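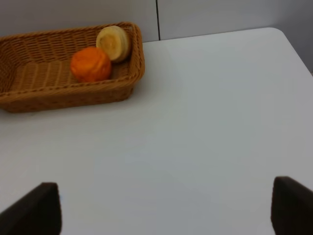
Melati asked whether the robot knows what an orange is. It was the first question of the open day at Wotevska, and the engineers took it seriously. The short answer is no. The robot has never eaten an orange, peeled one or stepped on one. It has a program that compares what a camera measures with a large set of measurements stored earlier. When the match is close enough, the program gives the thing a label, and the label is the word "orange".

Wotevska is the robot workshop on the second floor of the Cledalwood Science Centre. It opened its doors to school groups on Tuesday, August 6, 2024. These notes are for students who came, and for students who were on the other bus.

What a sorting task is

Sorting means deciding where each thing belongs and then putting it there. You do it when you unpack the groceries. Fruit goes in one place, shampoo goes in another. A person can do this while talking about footy.

A robot has to do it in stages. It must find an object, work out how far away it is, choose where to hold it, close its fingers, lift, travel, and open its fingers again. Each stage is a separate calculation. A mistake in an early stage is carried into all the later ones, so a wrong distance at the beginning means the fingers close on air.

Fingers

A gripper with two flat fingers is called a parallel gripper. The fingers stay side by side and slide toward each other or apart. They do not bend, as yours do at the knuckles.

Two fingers are enough for many jobs. A round fruit can roll out if it is squeezed above or below its widest part. A bottle is easier to hold by its body than by its cap. A thin plastic cup needs a light grip, or the sides will buckle. The setting for how hard to squeeze is called grip force, and it is measured in newtons.

Eyes

Robots at Wotevska use more than one camera. A camera near the fingers gets a close view, but it moves whenever the arm moves, and its pictures can blur. A camera fixed beside the table sees the whole job and stays still. The program needs both views. You can test this at home. Hold one hand close to your face and try to find a pencil on your desk by looking only past your fingers.

See-through objects are hard for cameras. Light passes through them, so part of what the camera records is the table behind. Dark objects can be hard as well, as they send back little light. 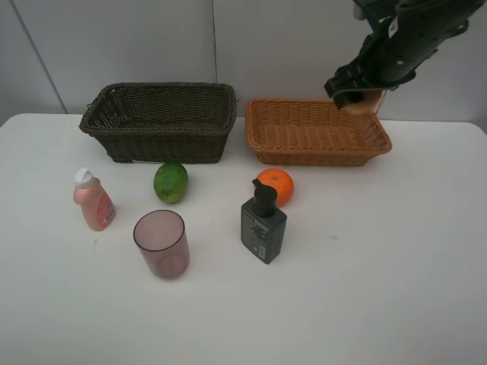 Questions from the day

How many times has the robot practised?
The logbook for this task stood at 1463 attempts that morning. An attempt is counted even if the object is dropped.

Does it get tired?
No, but the motors warm up, and the arm is rested between sessions - the engineers check the joints at the same time.

Why use baskets?
Baskets have rims and sloping or straight sides, and the arm must clear them. Lowering an object over a rim is a harder problem than setting it down on a flat surface. Baskets of different colours and heights make the problem harder again.

Can it hurt someone?
An arm this strong can hurt a person who stands in its path. Visitors stay behind the yellow line. There is a red stop button, and pressing it cuts power to the motors.

Words to know

Gripper: the part of a robot arm that holds things.
Joint: a place where the arm can turn or bend.
Newton: a unit of force. A small apple pushes down on your hand with a force of one newton, more or less.
Release: opening the gripper to let an object go.

Try it in class

You need a pair of kitchen tongs, a box and 16 small objects. One student holds the tongs with eyes shut. A partner gives instructions using only left, right, forward, back, up, down, open and close. Write down every instruction. Abla Chamoun's group at Manurung Primary ran out of paper on their second object - bring spare sheets.

The next open day is in February. Bookings are made through your teacher.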